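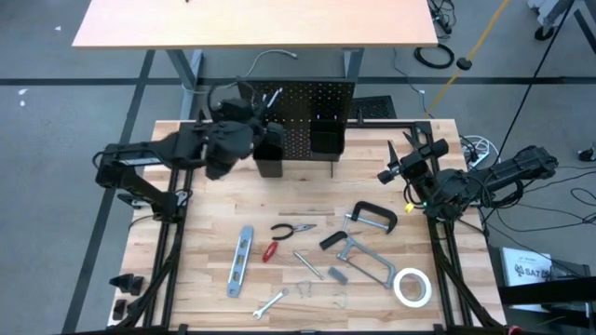 Flosteneo Benchtop Pegboard, Black, with Bins and Hooks

If your pliers and screwdrivers spend most of their lives lying all over the bench, you're in good company, and this is the board we made for people like us. The Flosteneo stands upright at the back of your worktop, so there's no drilling into the wall (renters, rejoice!) and everything you use daily stays within reach.

The panel has a regular grid of small holes from edge to edge, and the bins and hooks can go wherever you like. Hang one bin low and one high if that suits your hands - plenty of our customers do, keeping long-handled things in the lower one. We sell the Pretero bins one at a time, and a pack of 10 hooks comes with every board.
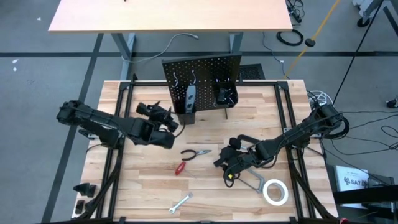

Choosing hooks or bins is the question we get most often, and after years of rearranging our own shop we do have opinions. Hooks are lovely for anything with a hole or a loop. An open-end wrench like the silver one near the front of the bench will hang nicely from a single hook, and so will a roll of tape, while the red-handled screwdriver is happier standing in a bin with its friends. A hacksaw wants a little elbow room, so give it the end of a row.

Price: $90 for the board and hooks. The full set with four bins is $128.

Care: wipe with a damp cloth and dry it afterward. Please skip the abrasive pads, they'll dull the finish.

Returns: send it back within 90 days in any condition short of bent. We'd love to know what didn't work for you, so do drop a note in the box.

Pairs well with: Birimard drawer liners, Zürcher clip-on labels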